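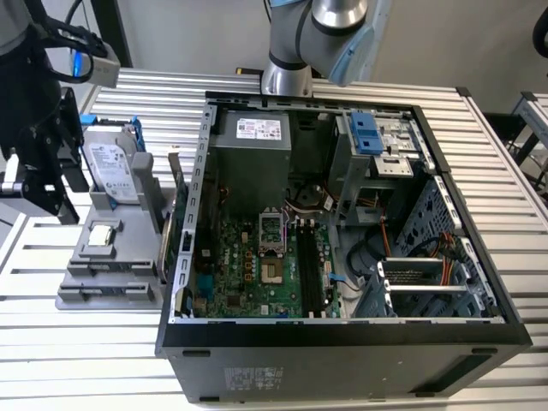 Tsoukalas opens second stage of Lunstead apartments

GESTTHORPE – Tsoukalas has released the second stage of its Lunstead residential development, comprising 171 apartments across 2 buildings of 11 storeys each. Floor plans include one-, two- and three-bedroom layouts. Each apartment has a balcony and one storage locker. Underground parking is allocated by title.

Fedano is the appointed selling agent. Deposits are held in trust until settlement. Strata levies are set out in the disclosure statement. Occupancy is scheduled for March.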